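So Matubbar have "confirmed" a sequel to Skolasura. I put that in inverted commas because I've read the announcement three times and it confirms a logo and a month. January. It doesn't say which January.

No cast. No director. The line that's being quoted everywhere is that talks are "at an advanced stage with the original team", which is what they said about the Jedlow remake, and we all know where that went. A teaser poster and a song nobody used.

People are already doing fan casting in my replies. Please. There isn't a script. The statement says the story has been "locked", and a story being locked can mean a finished draft or a paragraph in somebody's phone.

I liked Skolasura, for the record. Saw it twice. The first hour is as good as anything that year, the train station stretch especially. The second half is a different film with the same people in it, and the ending shuts the door on a follow-up so firmly that I'd love to know how they plan to open it again. A twin? It'll be a twin.

Then the money. The trade pages are all running a budget of 285 crore and every one of them traces back to the same unsigned item. The first film was made for 34. I don't believe you multiply a budget like that for a romance set mostly in one house, unless most of it is going to one person's fee, in which case say so.
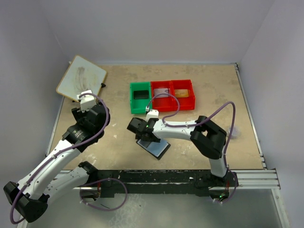
Troma Reels replied that I'm being unfair, the first one found its audience on streaming long after it left cinemas, and a studio would be daft to leave that sitting there.

Fair enough on the streaming. It did get a second life and I was pleased for it. But a film people put on at home on a wet evening is a different thing from a film they'll book a ticket for, and the people who make these decisions keep mixing the two up.

Also worth remembering it was pulled from most screens after 12 days. Twelve! I had to cross town to see it the second time. The same company that's now calling it "our most beloved title" couldn't keep it going for a fortnight.

Someone else asks whether the leads are back. The announcement says "the magic returns" and names neither of them. If they'd signed, their faces would be on the poster. What's on the poster is a title, a 2 and a lot of fog.

The composer is the one I'd want to hear about. Those songs did half the work in the first film — more than half, in the last stretch — and there isn't a word about music anywhere in the release. Bring in five different people to do a track each and you've lost me before the trailer.

I'll happily eat my words if cameras roll before the summer. Muting this now, dinner's on.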